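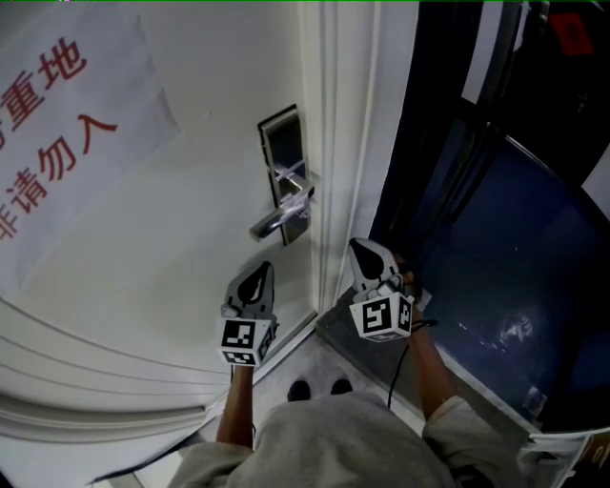

Figure 3. Head view at the start of a door demonstration, with one hand-held gripper in each hand. The lever handle is to the right of center.

4.2 Collecting the door demonstrations

Doors were the task I was most nervous about, so we did them first. The shelf and drawer tasks had gone smoothly with remote control, and I figured we could drive the arms through a door the same way. We gave that one long Tuesday at the Kerkberg site and came home with 7 usable runs. The trouble was the lever. Over the remote link I could see it fine, but I couldn't feel when the latch let go, so I kept pushing down long after I should have started moving the door (and twice I pulled the gripper right off the handle).

After that we switched to showing the task by hand. The person wears the head camera, picks up a pair of Stirico grippers and simply opens the door, squeezing the fingers closed on the lever as they would on anything else. Each gripper carries a cube printed with black-and-white markers, visible in Figure 3, and we recover the hand poses from those cubes in the head view. We wrote our own tracking code for this, called Trummer, and it runs after the session on an ordinary desktop machine.

In total we kept 244 door demonstrations. Every one begins the same way: stand square to the door, both grippers raised, hold still for a beat, then go. The pause was my idea and everybody complained about it, me included by the end of the first afternoon, but it gives the tracker a clean start and I would do it again. We asked people to use whichever hand felt natural for the lever. Most picked the hand closer to it, and a few changed their minds halfway through a session - we left those runs in, because a policy that has only ever seen one hand do the work gets stuck when that side is blocked.

The wide lens deserves a word here. It keeps both hands in view even when the arms are spread, and I really wouldn't want to give that up! But it bends straight lines badly near the bottom of the picture, like the panel molding in Figure 3, and a cube that drifts down there gets a worse pose estimate than one near the middle. We correct for the lens before tracking. Even so, we threw out runs where either cube was lost for longer than 55 consecutive camera samples, mostly runs where somebody had dropped one hand to their side while the other did the opening.

Polished handles were the other headache. A silver lever picks up reflections that shift as you lean in, and our first depth estimates on these were all over the place. We ended up ignoring depth on the handle altogether and letting the policy learn from color and gripper pose.

For comparison we also collected around 100 remote-control runs on our Grornix arms, this time on a lighter door with a looser latch. These took a lot more patience per run, and I got noticeably worse after lunch. They are still useful, as they come with real joint positions that the hand-held data can't give us. Section 4.3 describes how the two sets are mixed in training, and what happens when the remote-control runs are left out.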